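Anyone else's job turning into teaching the robots?
Breakroom Board > Hospitality & Catering > Shop Talk

tablefortwelve
Joined: August
Posts: 37

Hi all, mostly a lurker, but I need to get this out somewhere. I do banquet setup for Brorkent (tables, linens, centerpieces, then tearing it all back down at midnight). Back in the spring they signed up with an outfit called Lolach that wants machines to do table setting and clearing, and a bunch of us got asked if we'd take day shifts to "demonstrate." You hold a gripper in each hand, you clear or lay a table with them over and over, and everything your hands do gets recorded. Same hourly rate as setup. I said yes mostly for the daytime hours!
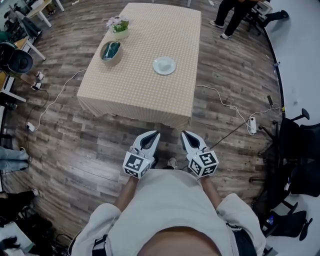

Photo: Ghizlane Farouk, Brorkent staff newsletter

The cubes with the black and white patterns on the back of the grippers are how the system keeps track of where your hands are, or so I was told at the training. You get used to the weight faster than you'd think. What I haven't gotten used to is how weird the work feels afterward. I've been laying tables for years and never once thought about which finger goes under the rim of a plate. Now I think about it in the shower.

So, is anybody else doing this kind of thing? And does it bug you?

---

gravyboat_gus
Posts: 2000

You're training your replacement at your own hourly rate. They should be paying you triple. I'd have walked out the first morning.

---

linen_and_lime
Posts: 362

Gus, come on. Have you SEEN the turnover in setup crews? Half the people I started with quit over their knees or their backs. If a machine wants to haul stacked plates at midnight it can have them. I'd take a day shift standing at one little table in a heartbeat.

---

gravyboat_gus

And when the day shifts dry up? They only need you to show it so many times. Then it's back to nights, except now there's fewer nights. I watched this with the dish line at Salmont. We had a whole crew back there, then they put in the conveyor machine and it was two people and a mop.

---

T_Ezzat

Taha here, I'm on the same project as the OP (hi!), so I can add a bit. Gus isn't wrong about the hours. I asked our lead point blank how long the demo shifts would last and got a very long answer with no date in it. But it's been the first job in my life where somebody asked me how I do a thing and then wrote it down. I'm not ready to be mad about that yet.

---

tablefortwelve

Thanks, this helps, even the grumpy parts. Gus, I did ask about money after reading your post, and the answer was "we'll look at it," so we'll see. Here's one more from the same place, as seen from one of the grippers:
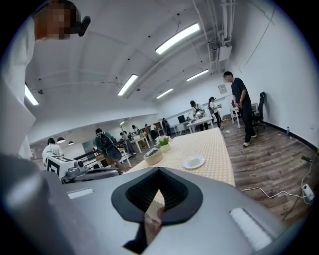

The biggest change for me is the pace. On a banquet floor you're sprinting and yelling and somebody's always short a tablecloth. With the grippers you slow way down, and you start having opinions about tiny stuff. Take the folded cloth in the bowl — with my hands I'd just grab a napkin and shake it out, but with two fingers on each side you have to plan where you pinch it, and if you pinch too deep you drag the bowl along with it. I spent most of a morning on that! I do miss the yelling a little, though. There are plenty of people in the room, but everyone's busy with their own thing and I can go an hour without talking to anyone.

---

linen_and_lime

Ha, pinching too deep is what every new hire does too.

---

ait_brahim_events

Small catering company owner here (Ait Brahim, we do weddings mostly). I'd like to offer the other side. I can't find enough people for setup in August no matter what I pay. If I could rent something that lays the plates, I'd put my crew on guests and food, and I wouldn't let anyone go.

---

gravyboat_gus

"Wouldn't let anyone go." Put it in their contracts then.

---

ait_brahim_events

Fair. I'd have to think about what that would look like for seasonal people. I won't promise it on a forum.

---

T_Ezzat

That's more than we've gotten from our side, to be fair. OP, are you in tomorrow? I want to bring up the contract thing with the lead and I'd prefer not to do it alone.

---

tablefortwelve

I'm in at 9. Find me before we start, once I've got the grippers on I can't hold a coffee.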